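4.3 Working Clearance and Pre-Run Checks

This section applies to every Sturneo cell that runs contact tasks on a fixed board, such as seating, pressing or plugging. Complete the steps in order before the first run of a shift and again after any change of finger or board.

CAUTION: Do not reach between the gripper and the board while the arm is enabled, even at reduced speed. Press the stop button first and wait for the status light to go out.

1. Press the stop button and lock the enable switch in the OFF position. Keep the key with you.

2. Walk around the cell. Move cables, tool carts and stands out of the marked area. A cable that has to cross the floor must run under a cover.

3. Check that the board is clamped. Push on each corner by hand. If it moves, tighten the clamps and run the board location routine again (see 4.5).

4. Check every bolt on the finger links with a hex key. Do not use thread locker on the pad screws.

5. Wipe both pads with a dry cloth. Replace a pad if the raised dots are worn flat at any point.

6. Unlock the enable switch and select SLOW. Start program 770 and watch the full approach with your hand on the stop button.

Note: Program 770 stops 8 mm from the board. Do not change this value without a sign-off from the cell owner. At the Steltlow site, this is Albertina Sequeira.

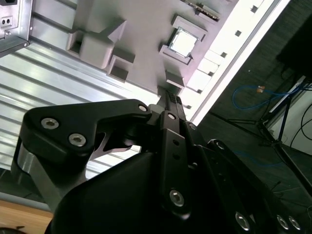

Pad clearance is the check that operators miss most often. The controller knows where the wrist is, but it does not know if a finger has been bent or fitted one hole off. With the dotted pad this close to the underside of the board, a small error is enough to make contact. Look from the side at pad height, and check each finger separately.

7. If the clearance looks wrong, stop the arm and record fault code 1568 in the cell log. Leave the cell locked until the finger has been measured.

8. If all checks pass, sign the log and select RUN.

Keep log sheets for 6 months.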